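What Is on a Kitchen Counter?

A kitchen counter is the long flat surface where people get food ready. Most counters are as high as a grown-up's waist, so you may need a step stool to work at one. Under the counter there are usually cupboards and drawers. On top, people keep the things they use every day.

Keeping food dry

Pasta you buy in a box or a bag is dried. The water has been taken out of the dough, so it is hard and it keeps for a long time. It stays good as long as it stays dry. Many people pour it into a jar or canister with a lid. A clear jar lets you see how much is left. Rotini is the pasta shaped like a corkscrew, and the grooves hold sauce well. Red rotini is often made with tomato, and green rotini is often made with spinach.

Bread is different. It has water in it, so it dries out if it is left in the open, and it can grow mold if it is kept damp. A bread box has a door or a drawer that keeps out most of the moving air but lets a little through. 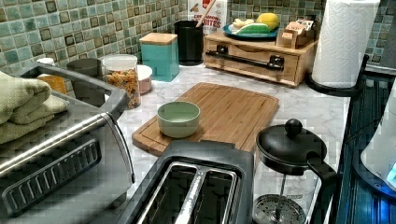
Canisters stand along the tiled wall, with a cutting board out on the counter.

Making things hot

A toaster has slots for bread. Inside each slot are thin wires or strips that glow orange when the toaster is on. Metal guides hold the slice up straight so both sides brown.

A toaster oven has a door on the front, like a big oven. You can lay food flat in it, so it can melt cheese on an open sandwich. The outside can get very hot. Ask a grown-up before you use either one, and never put a fork or a knife inside a toaster.

A French press makes coffee. The coffee and hot water go in the glass part together. After a few minutes, someone pushes down the knob on the lid. A filter full of tiny holes moves down and holds the coffee grounds at the bottom.

Cutting boards

A cutting board protects the counter from the knife. Some boards are made of bamboo, a kind of grass that grows tall and hard. Look for a groove near the edge of a board. It catches juice when you cut a tomato or a peach.

Words to know

Canister: a container with a lid, used for dry food
Mosaic: a pattern made of many small tiles
Produce: fresh fruits and vegetables

Written by Maëlys Pons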